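**Memoria del proyecto de fin de curso – Área de Economía Doméstica y Consumo**

## Hábitos de preparación de alimentos en viviendas de alquiler compartido: el caso de la residencia Barkdale

### 1. Objeto del trabajo

La presente memoria recoge los resultados de un estudio sobre el uso de la cocina en viviendas compartidas por estudiantes. El equipo se propuso conocer con qué frecuencia se cocina, qué proporción de los alimentos adquiridos termina en la basura y en qué medida la organización del espacio común influye en ambos aspectos.

La elección del tema responde a una carencia observada en la bibliografía consultada durante el primer cuatrimestre. Los trabajos disponibles se ocupan sobre todo del hogar familiar, con una persona responsable de la compra y horarios de comida relativamente estables. En la vivienda compartida, en cambio, cada residente compra por su cuenta y el frigorífico se divide en baldas de uso individual.

### 2. Metodología

Se distribuyó un cuestionario en papel y en línea entre los residentes de Barkdale y de las viviendas gestionadas por la agencia Brultier. Se recibieron 417 respuestas, de las que 400 se consideraron válidas tras descartar las incompletas. El cuestionario constaba de tres bloques: compra, preparación y conservación.

De forma paralela, los participantes que lo aceptaron llevaron un diario de cocina durante el mes de febrero. En él anotaron cada preparación realizada, los ingredientes empleados y los alimentos desechados. Los diarios reúnen 2,057 entradas, transcritas por el equipo a una hoja de cálculo común. De ellas, 1,685 corresponden a comidas preparadas en la propia vivienda – el resto son platos recalentados o traídos de fuera.

Para clasificar las entradas se adoptó un criterio sencillo. Se entendió por «preparación» toda comida que exigiera al menos una operación de corte, mezcla o cocción. Los desayunos fríos quedaron fuera del recuento, decisión que se discutió en el seno del equipo y que se mantiene en esta versión.

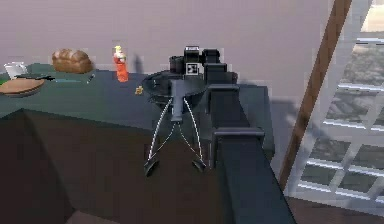 Cuadernos de Consumo y Vivienda · Vol. 7, n.º 2 · pág. 14

### 3. Resultados

#### 3.1. Compra

La mayoría de los encuestados declara hacer una compra principal por semana, completada con adquisiciones menores en comercios cercanos. La lista escrita es poco frecuente. Quienes la utilizan anotan también menos desperdicio en sus diarios, si bien el diseño del estudio no permite atribuir esta diferencia únicamente a la lista.

La compra conjunta entre compañeros de vivienda se limita a productos de larga duración: aceite, sal, arroz, pasta y detergente. En los productos frescos predomina la compra individual. Varias respuestas abiertas señalan como causa la dificultad de acordar horarios y, en menor medida, desacuerdos anteriores sobre el reparto de los gastos.

#### 3.2. Preparación

Las comidas se concentran en la franja de la noche. En las viviendas con una sola placa de cocción, los diarios reflejan turnos informales que retrasan la cena de quienes llegan más tarde. Los platos de una sola elaboración – tortillas, pasta, verduras salteadas – son los más repetidos.
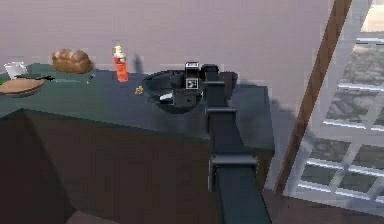 La disponibilidad de superficie de trabajo aparece de manera reiterada en las respuestas abiertas. Los residentes que deben retirar objetos ajenos antes de empezar a cocinar manifiestan una mayor preferencia por los platos preparados. En las viviendas de Brultier con un reglamento escrito de uso de la cocina, esta queja es menos habitual.

#### 3.3. Conservación

El pan, las hojas de ensalada y los restos de arroz cocido encabezan los alimentos desechados. El motivo anotado con más frecuencia es el olvido, por delante de la fecha de caducidad. El etiquetado de los recipientes con nombre y día es una práctica minoritaria en ambas residencias.

### 4. Limitaciones

La participación en los diarios fue voluntaria, por lo que cabe suponer una presencia mayor de personas interesadas en la cocina. Además, el registro abarca un único mes y no recoge las variaciones propias del verano ni de los periodos de exámenes. Las cantidades desechadas se anotaron en raciones y no en peso.

### 5. Propuestas

El equipo somete a la consideración de las entidades gestoras las medidas siguientes:

- Reservar en cada frigorífico una balda común para alimentos que deban consumirse pronto.
- Facilitar a los nuevos residentes una hoja con nociones básicas de conservación.
- Fijar por escrito el uso de la encimera y el plazo para recoger la vajilla.

Queda pendiente la comparación con las viviendas de Nyberg, cuyos cuestionarios se recibieron una vez cerrado el análisis. Se incorporarán como anexo en la versión depositada en la biblioteca del centro.

Versión entregada el 2022-07-28.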